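Against the Cleared Table

Most advice on household work surfaces starts from the assumption that the correct state of a table is bare. I think the assumption is wrong, and that it has made small workrooms and kitchens harder to use.

A table has two jobs. It holds the thing being worked on, and it holds the things needed to do the work. Storage advice treats the second job as a failure. Every item with a handle is supposed to live in a drawer or on a hook, and to travel back there when it is done with. The cost of that travel is seldom counted. When Nazma Siddiqui and I fitted out the shared workroom at Trondham, we logged every trip between the table and the shelving over five days in April. The total was 281. Most of those trips were for the same five items, and all five had been assigned a shelf by somebody who wanted the surface clear.

We moved them to the near edge of the table and left them there. The next log was shorter, and I stopped keeping one after that.

The usual objection is that things near an edge get knocked off. Some do. The remedy is placement. A wide, low object can stand close to the edge with little risk. A tall one should sit at least a hand's width in. Anything with a loop handle should have the loop turned inward, away from the side where people walk. Rajitha Cassim disagrees with me on this last point and turns hers outward for a quicker grab. She works alone, and in a room used by one person her method is sound.

The second objection is cleaning. A bare table wipes down in one pass. A table with five things on it takes two passes, one for each half, with everything shifted across in between. On wood I wipe with the grain, using a cloth that has been wrung out hard, and I dry the surface afterward. The extra pass is a minor expense compared with walking to a shelf all day.

Light matters more than either objection, and gets less attention. A lamp or window behind the worker throws the shadow of the arm and hand straight onto the work. Pale wood shows this plainly. People blame the clutter when they cannot see what they are doing, clear everything away, and find the shadow still there. Move the table or the lamp first. Then decide what needs to go.

I would keep the bare surface for two cases: rolling out dough and cutting cloth. Both need the full area, and both end at a definite point, after which the usual things can come back.
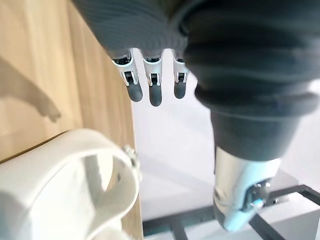 For everything else, leave the five things out, and wipe under them when the work is finished.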